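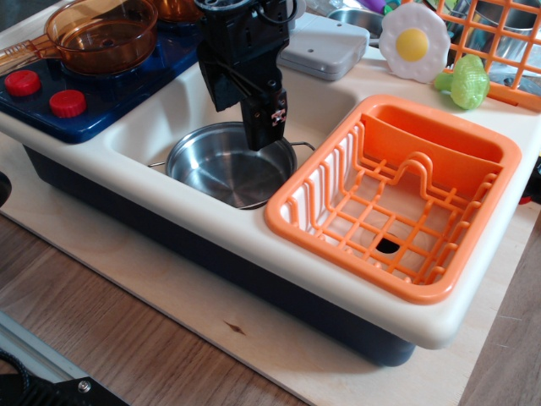
4.2 The Imik kit as it comes and as we used it

We bought the Imik tabletop manipulation kit with our own teaching funds and paid the list price, and we mention this early on so that the reader can weigh our praise and our grumbling accordingly. The kit is sold as a complete starting point for people who want to teach an arm to do kitchen chores: an arm with a two-finger gripper, a mounting set, the control software, and a year of hosted storage for recorded runs, which the company calls Jornier. It does not include anything to pick up. Imik leaves the choice of objects to the buyer, and we have come to think this is a sensible decision, although it cost us a few pleasant afternoons in toy stores that we had not planned for.

Our test bench is a toy kitchen sink unit standing on a light plywood board (Figure 3). The unit has a deep white basin near its center-left, a second basin fitted with an orange plastic dish rack, and a small dark blue stovetop with red knobs. We settled on it after trying two flatter play kitchens, because the depth of the basin asks something real of the arm. A gripper that comes down a little off to one side will meet the wall of the sink before it meets the pot, and a newcomer learns a great deal from that.

Figure 3. The gripper above the small stainless-steel pot in the left basin. The orange dish rack is in the basin to the right.

The task we care most about in this section is the one we call sink-to-rack. The arm starts above the basin, takes hold of the small steel pot, lifts it clear of the rim, and sets it down in the dish rack. It sounds like very little, and Vinh Nông, who taught most of the sessions, used to tell new students that they would be finished before lunch. They were not, as a rule, and he has since stopped saying it. The pot has two thin wire handles and a shiny inside, and both are hard on the kit in their own way. The handles leave the fingers very little to close on, and the reflections trouble the depth estimate that the Imik software leans on during its final approach.

We recorded 189 demonstrations of sink-to-rack by hand guiding, spread over several weeks in September, with Hưng Hầu and Phong Mạc taking turns at the arm. Imik's manual recommends 200 for a task of this kind. We stopped a little short when the results on our held-out starting positions had leveled off, and we saw no sign that the missing ones would have changed the picture. Over the whole study, with the stovetop and vegetable tasks included, the Jornier account holds 3,475 runs, and we are happy to report that every one of them could be downloaded again in a plain format with its time stamps intact – a small kindness that other services we have used did not extend to us.

Now to the parts that pleased us less. The gripper fingers supplied with the kit are stiff, and on a curved steel wall they tend to slide before they grip. We tried the softer pads sold separately by Hettiarachchi and found them a clear improvement on the pot, though rather worse on light plastic pieces, which stuck to them and came down crooked. The calibration routine is friendly and well explained, but it has to be repeated whenever the mount is loosened, and it took us six tries on the first day to get a result the software would accept. Aurel Tudose wrote a short script that checks the mount against the last saved pose and warns the user if it has moved. We have placed it with the supplementary files, and anyone who owns the kit is welcome to it.

Support was quick and courteous throughout. When we reported that the arm slowed down near the floor of the basin, we received a patient reply explaining the default safety zone and how to redraw it for a sunken work area. Quang Lương then repeated the change on the second kit, at our Niltcombe site, working only from that reply, and had it running the same afternoon. We would still like to see the procedure in the printed manual, where a class could find it without writing to anyone.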